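Visit Report: Open Day at the Fludasbridge Data Center

In June, a delegation from our infrastructure office attended the annual open day at Fludasbridge, the regional hosting facility operated by Clerklow. The visit was arranged to inform our planning for the next stage of the records platform, part of which still runs on servers in our own building. The program began at 9:30 a.m. with registration and a short welcome in the main hall.
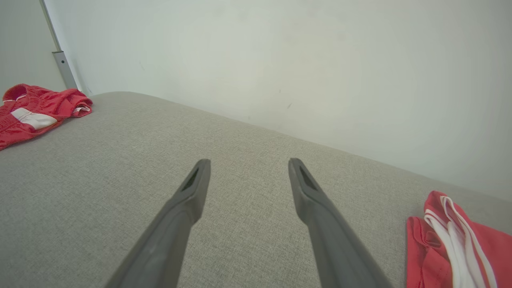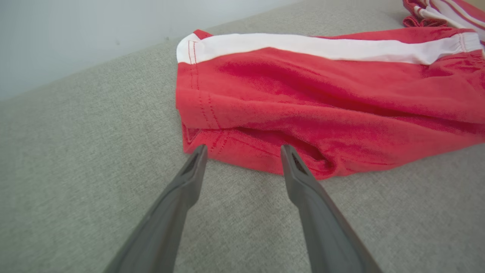
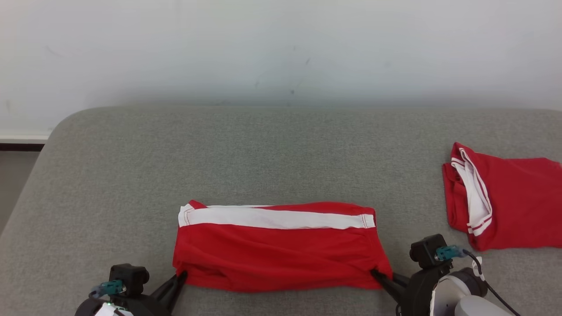
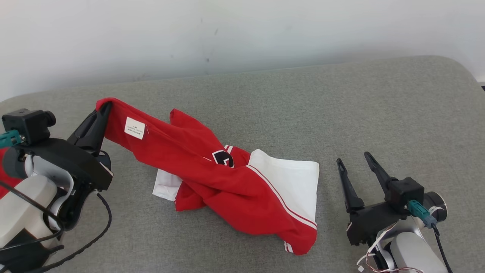 Elfriede Wyss, head of operations at Fludasbridge, opened the formal sessions with an overview of the site. The facility has 840 racks across two halls, of which 643 are currently in use by outside customers. Power reaches the site by separate routes, and each hall can be supplied from either one. Ms. Wyss stated that backup generators are run under load every month, and that customers may ask to see the test records.

Visitors were then taken through the north hall in small groups. Our group was shown the cold aisle arrangement, the cable trays and the staging room where new equipment is checked before installation. Access is controlled at three points, and visitors are signed in and out at each of them. Phones were left in lockers during this part of the tour.

The late morning session concerned Tanner, the scheduling tool that Clerklow uses to move customer workloads from older machines to shared hosts. Nandini Unnithan presented the results of a recent move in which 772 virtual machines were transferred over four weekends. Most were moved without changes. A smaller group had to be rebuilt, mainly older reporting systems with fixed network addresses written into their settings. Ms. Unnithan advised customers to search for such addresses well before a move is scheduled - the work is slow and is easily left out of a project plan.

After lunch, the delegation attended a discussion on storage costs. Clerklow now offers an archive service, Nunder, for data that is seldom read. Charges for storage are low, but retrieval is billed separately and may take up to a full working day. Our office holds a large volume of closed case files that could be suitable. Files under active review would need to remain on standard storage.

We asked about exit terms. Customers leaving the service receive their data in a standard format, and copies held at the site are erased after a notice period set out in the contract. A sample of the erasure certificate was provided and has been passed to the legal office.

The delegation has requested a written quotation for a trial of 4 racks, together with archive pricing. A second visit, limited to network staff, is proposed for the fall.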